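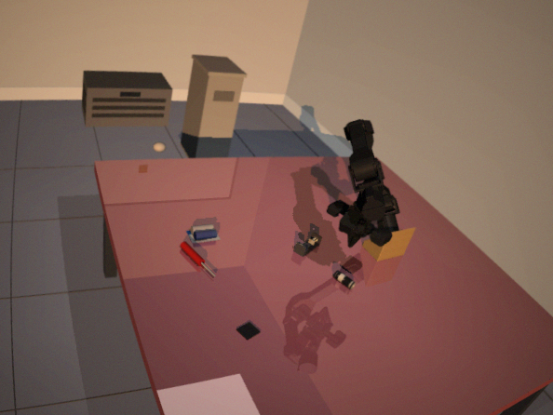 So why do threaded inserts pull out of printed parts? Mostly the hole's the wrong size, and after that it's usually somebody rushing with the iron.

(pause, let people find seats, say hi to the Grallville lot on the call)

**Where I'm coming from**

I'm not an engineer, I just build a lot of enclosures and brackets in my garage and I hate self-tapping screws in plastic. Three times in and out and they're chewed. So I moved to brass heat-set inserts, M3 nearly everywhere, and then wrecked a whole bag of them learning how. Tonight is mostly that bag.

**Holes first**

- Check the supplier's drawing! The Beltden ones and the Desmet ones are both sold as M3 and they do not want the same hole.
- Printed holes come out undersize. Mine do anyway – print a little test strip with a few diameters and keep it in the bag with the inserts.
- Go deeper than the insert. The melted plastic has to go somewhere, and if it comes up through the thread you'll be swearing at it with a tap.
- Extra walls around the hole, not more infill. I run 3 perimeters as a minimum on anything I care about.

(pass the test strips around HERE, not at the end like in rehearsal)

**Putting them in**

Iron a bit above your printing temperature, proper insert tip if you can get one. Let the weight of the iron do most of it. Stop when it's just proud of the surface, then press it flush with something flat and metal and hold it there till it sets. Rokeya Bandara put me onto that last step and my inserts have been square ever since (thanks Rokeya, I owe you a coffee).

If it goes in crooked, reheat and straighten it straight away. Don't try to fix it with the screw, you'll strip the brass.

**The Nostadgate panels**

Show the spreadsheet. 48 panels, 1,326 inserts by the end, bought a box of 2,000 so there's plenty left if anyone wants a handful. Nearly all the failures were on the first few panels, where I'd used one hole size for two brands. Dumb, and I'd labelled the bags too!

Othmane Tazi asked last time about doing it in PETG. Same method, it just grabs the tip a bit more, so back the iron out slowly and give it a little twist.

**Screw length**

Quick one – measure the panel thickness plus the insert, and don't let the screw bottom out in the hole. A bottomed screw will jack the insert right out of the plastic. Washer under the head if you're between sizes.

**If there's time**

Captive nuts vs inserts. I still use nuts where I can get at the back of the part, they're cheaper and they don't need heat. Ask who's had trouble with nuts spinning in their pockets, somebody always has.

Next meet-up is in February, bring your failures.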